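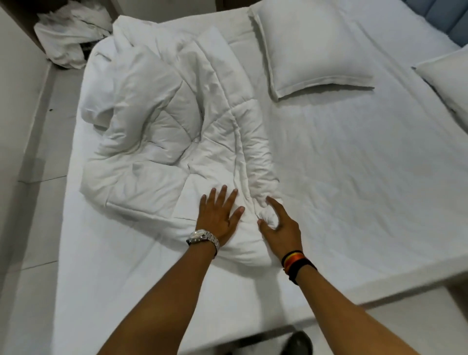 2 min read

Demonstration protocol (bed making)

A demonstration protocol is the set of house rules a person follows while recording a chore that a robot will later learn from. I keep this entry for the Prinari wiki, so it leans toward beds and linens, which is what I know best — if you came for kitchens, Siv Vik looks after that page.

Scope

The protocol covers one person, one bed and one task per recording. Straightening a duvet is a task. Putting on a fitted sheet is a different task, and please don't run them together, however tempting it gets by mid-afternoon! Our current set holds 448 accepted recordings, 64 of them duvets only.

Hands

Both hands should stay in view whenever they touch fabric. A good duvet move usually has one hand holding and one hand working: a flat palm pins the quilt to the sheet while the other hand pinches a fold and pulls it where it needs to go. We used to ask people to slow way down for this. I argued against it (loudly, I admit) and the rule now says "your normal pace, no rushing."

Watches and bracelets are fine under version 2. The older Clatach rules wanted bare wrists, and you'll still find people quoting them. Chaiwat Wiriya's view is that a model that only ever sees bare wrists is going to have trouble in a real bedroom, and I'm with him on that.

Starting state

The duvet starts crumpled, and it should be crumpled differently each time. Don't arrange it nicely crumpled, just drop it. Pillows may lie flat or lean on the headboard. Spare linens can stay on the floor so long as they're clear of where you'll be standing.

Rejections

A recording is dropped if the hands leave view for a whole fold, if someone else walks in and helps, or if the task label is wrong. Labels are the big one by far. Recording 419 was tagged as a pillow task for most of April, and I was the one who tagged it.

See also: Rustetti labeling guide; Joseph checklist; Towels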